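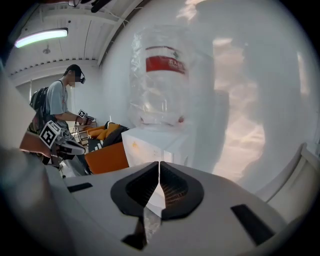 A hand-held gripper at the Totover open day, with a large bottle standing on a white box just beyond it.

LOCAL NEWS | Technology & Jobs

4 min read

Betcombe residents got a close look at how robots are taught to handle household items when Totover held its first open day this week.

The company, which moved into its workspace on Skakwood Road in September, collects recordings of people doing everyday jobs with hand-held grippers. The recordings are used to train robot arms to do the same jobs later on.

Visitors were taken through in small groups and could watch the work before trying it themselves. By closing time 385 people had signed the guest book.

"Most people expect to walk in and see a robot with a head and two legs," said Ffion Gittins, who runs the Betcombe site. "What we do here is the part before that. A person picks something up, puts it down, and the tool records how it was done."

The grippers are held in the hand and have a white plastic body with two black finger pads at the front. Some of the equipment also carries square black-and-white markers, which let the software work out where each tool is and which way it is pointing.

Operators use the tools on things found in any home. Bottles, boxes, bags and packaging make up a large share of the work at the moment. Gittins said clear plastic is among the harder materials for a robot to deal with because it reflects light and changes shape when it is touched.

"A cardboard box is pretty easy," she said. "A bottle inside a bag is not easy at all. The camera sees the wrinkles and the glare, and the robot has to decide where the bottle is."

Nuanchan Phromma, a shift lead, gave the demonstrations in the morning. She told visitors that a single task is repeated many times with small changes. The object may be turned, moved to another surface or swapped for one of a different size. Mistakes are kept too and marked as mistakes.

A trained operator can complete 900 recordings in a normal week, Phromma said. New hires start with one gripper and move on to working with a pair once their recordings pass review.

The site employs 17 people. Totover plans to add a second shift in the spring if it can find enough staff, and application forms were available at the door. No experience with robots is needed. Pay was not listed on the forms, and Gittins said it would depend on hours and training.

Helmut Diekmann, a retired machinist from Betcombe, tried moving a small carton from the floor to a chair. He dropped it on his first attempt and managed it on the second.

"You squeeze and you think you have it, but you can't feel it the way you can with your fingers," Diekmann said. "I ran a lathe for most of my life and I would need a few days to get used to this."

Nisreen Twal came with her two sons, who both took a turn. She said she wanted to know what the company did with its video and whether people who walked past the building would be recorded.

Gittins told her that recording takes place indoors only and that faces are blurred before the material leaves the site. Visitors who tried the tools were asked to sign a consent form, and those who preferred not to be recorded could use a practice gripper with the recording switched off.

A short question period was held in the afternoon. Several people asked whether the robots trained on the recordings would take jobs away from local warehouses. Eckhard Hamann, who heads research at Totover, said the company's current customer, Fagundes, wants help with sorting and putting away goods in places where it has had trouble filling positions.

"I can't tell you what every company will do with this ten years from now," Hamann said. "Today the robots are slow. They are slower than anyone in this room."

Asked how long it takes before a robot can do a new task by itself, Hamann said it varies a great deal. Lifting a rigid box may come together in days. Opening a bag and taking something out has taken the team months, and he described the results so far as mixed.

He also said the recordings need to come from many different rooms. A robot trained under one set of lights and beside one kind of furniture often fails when it is moved somewhere else. Totover has begun sending operators out to work in other buildings, and it is looking for homes and small businesses in the Betcombe area that would host a team for a day. Hosts are paid a fee and choose which rooms are used.

No robot arm was run during the visit. Hamann said the company's two arms are kept at another location and may be shown at a later event.

Totover expects to hold another open day after the second shift has been hired. School groups can arrange a visit before then by contacting the front desk. Children under 12 must come with an adult, and groups are limited in size on days when recording is under way.

Parking on Skakwood Road is restricted on weekday mornings. Visitors should use the public lot behind the library.

Filed under: Betcombe, Business, Robotics, Open Days

46 shares

8 comments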